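Red cotton shirt bleeds color every wash, how to make it stop?

Posted in: Home and Household > Laundry and Fabric Care
2 people follow this thread

Ljubica Krasniqi

Hello everybody. I hope this is the correct section, I was not sure between this one and Sewing.

In September I bought a red cotton shirt at the market in Stuvthorpe. It is a good thick cotton, the stitches are even, and the price was low, so I was very happy. Then I washed it the first time, alone, in the sink, and the water became the color of cherry juice. I thought, fine, it is new, this happens. But I have now washed it many times and still there is pink in the water. Less than before, but it is there. Last Tuesday I forgot and put it together with a pillowcase and the pillowcase is now pink in one corner.

What I did until now:

- cold water and hand washing, normal liquid detergent
- one time with a cup of white vinegar in the rinse, because my aunt told me it locks the color
- one time with salt, the same aunt

I did not see any difference from the vinegar or the salt. The label in the shirt says only "100% cotton, wash separately" and there is no name of the maker.

I would like to know three things. Can the color be fixed at home so that it stays in? Can the pillowcase be saved? It was dried already on the line but not ironed. And is it safe to lay the shirt flat on something pale while it dries? I don't have a good place for hanging and I usually dry things flat.

Our water is quite hard here, if this is important. The machine is an old Joltulberg, front loading, and the coldest program is 30 degrees Celsius.

Thank you in advance and sorry for the long text.

Hagos Degefa

Just wash it with dark clothes and forget about it. All red shirts do this. I have one for years and it still bleeds and I am still alive.

For the pillowcase use bleach.

Rozália Gál

Dear Ljubica, I worked for a long time in the finishing room of a small dye house, so I will try to answer with a little more detail. Please excuse my English where it is not perfect.

First, about vinegar and salt. Your aunt is not the only one, my mother also did it. Both have a place in dyeing, but at a different moment. Salt is put in the dye bath to help some dyes move from the water to the cotton. Vinegar helps with acid dyes, and those are for wool, silk and nylon. After the cotton is already dyed and sewn into a shirt, neither of them will lock anything. They did no damage, you only lost some vinegar.

Now, why does it bleed. For cotton there are two usual cases.

The first case is a reactive dye which was not washed out well at the factory. A part of the dye makes a real bond with the cotton, and the rest is only sitting there. This loose part must be removed with a lot of hot water, and hot water costs money, so on a cheap garment they stop too early. You are washing in cold water, and cold water removes it very slowly. This could explain why you see pink again and again, but each time less.

The second case is a direct dye. It is cheaper and it never makes a strong bond. It will give a little color in every wash for the whole life of the shirt, and hot water makes the shirt paler.

You can find out which one you have with a simple test. Take a white cotton rag, make it wet, and press it on an inside seam for a minute. Then cut a small piece of thread or seam allowance from inside and put it in a glass with hot water, as hot as from the tap. Wait until it is cool, pour the water away, and do it again with the same piece. If by the third or fourth glass the water is nearly clear and the thread is still a strong red, you probably have the first case. If the thread becomes pink and the water is always colored, it is the second. 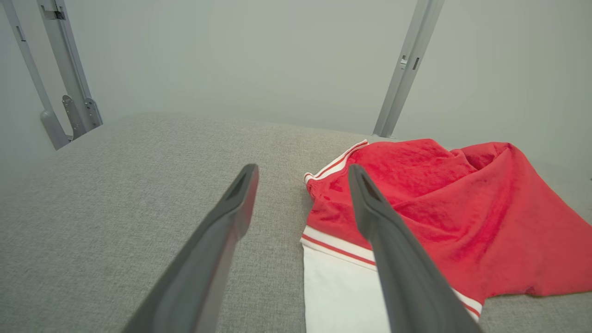 What to do in the first case

Soak the whole shirt in hot water in a big bucket or the bathtub, with a little detergent. Use plenty of water. The shirt must swim, otherwise the loose dye goes back to the fabric and you can get spots. Change the water when it is dark. Look at the care label again before this, and remember that cotton which was not preshrunk can become smaller. If the shirt is already tight on you, go only to 40 degrees and accept that it will take more rounds.

Hard water makes this slower, so a water softener powder in the soak is a good idea for you.

What to do in the second case

You need a dye fixative. It is a liquid, sold where fabric dyes are sold, normally beside them on the shelf. Follow the amount on the bottle and don't use fabric softener at the same time. It holds the direct dye quite well, but it is not forever, and after many washes you may repeat it. Sometimes it changes the shade a little, so try it on the inside of the hem first.

The pillowcase

Please do not start with bleach. If the pillowcase has any print or embroidery you will lose it, and on some fabrics it leaves yellow. You are lucky that you did not iron it. Soak it overnight in warm water with oxygen powder (the kind for colored laundry is milder, the kind for whites is stronger). In the morning look at the corner while it is still wet - if it is paler but not gone, repeat with fresh water. Do not put it in the dryer before the pink is out.

Drying flat

Until the bleeding is finished I would not lay the wet shirt directly on anything pale that you care about, and a woven surface is worse than a smooth one because the water goes between the threads. Put an old dark towel under it. Roll the shirt first in another towel and press, so less water is left to travel. Also don't fold the wet shirt on itself if it has a white collar or white buttonholes.

I hope it helps. Write what the thread test showed.

Joyce Makokha

I agree with Rozália about the test. I want to add only one thing about those color catcher sheets, because somebody will surely suggest them. I use the Salmont ones. They do take some dye out of the water and I keep a box next to the machine, but I would not trust one with a shirt that is bleeding strongly. I put one in with a burgundy skirt and a gray blouse, and the blouse now has a burgundy shadow under both arms.

Also check the program on the old machine. Many of them use little water on the short program, and for this you want more. Mine has a button for extra rinse.

Ljubica Krasniqi

Thank you all very much! I did the test with a thread from inside the side seam. First glass was quite red, second was pink, third I could see only a little bit when I held it against a white plate. The thread is still strong red. So I believe it is the first case, and I will do the bathtub on the weekend.

Hagos, thank you also, but I don't have enough dark clothes :)

The pillowcase had one night in the oxygen powder and the corner is now very pale pink. It is soaking again. I will write when it is finished.

Eilidh Gunn

Reading along with the same problem, only mine is a red tablecloth. Rozália, does the hot soak work for linen too, or is it only for cotton?

Rozália Gál

Eilidh, yes, linen takes the same kinds of dye as cotton, so you can do the same test and the same soak. Only be careful with folds. Linen gets hard creases in hot water, and along a crease the color can rub off and leave a pale line. Lay it in the tub as loosely as you can, move it from time to time, and don't wring it.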